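Gwenllian Gough: «Lo difícil de una hamburguesa es cogerla por el canto»

La responsable de producto de Tradlow nos habla del kit Lundari, pensado para escuelas de hostelería y pequeñas cocinas

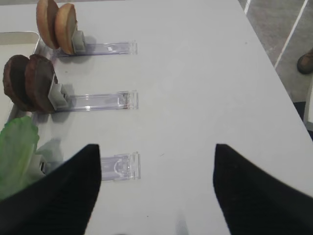 Foto: Tradlow

4 de marzo de 2021

Gwenllian Gough contesta a la videollamada con una taza de té en la mano y avisa de que se enrolla mucho (y es verdad, pero da gusto escucharla). Lleva tres años dedicada al Lundari, un kit de prácticas con el que un brazo robótico aprende a montar hamburguesas, y todavía se entusiasma cuando habla de los soportes transparentes: en uno van las mitades del pan, en otro unos discos marrones que hacen de carne y en el tercero la lechuga, todo de canto, al alcance de la pinza.

«Al principio lo poníamos todo tumbado, como en cualquier cocina, y la pinza se pasaba la mañana empujando el pan por la mesa», recuerda entre risas. «Fue mi compañero Ákos Lengyel quien propuso ponerlo de pie, con un taco gris que lo sujetara, ¡y qué descanso!»

El kit cuesta 1.448 euros, sin el brazo, y Gough reconoce que no es poco para una escuela. A cambio incluye dos juegos de soportes y una guía con 57 ejercicios, desde coger una sola pieza hasta completar el montaje. ¿Y lo que peor lleva? «La lechuga, siempre la lechuga. Se dobla, tiene esos bordes ondulados... Ahí todavía nos queda trabajo, y prefiero decirlo antes de que nadie lo compre.»

La próxima versión, con soportes regulables, está prevista para diciembre. Quienes ya tengan el kit podrán pedirlos por separado.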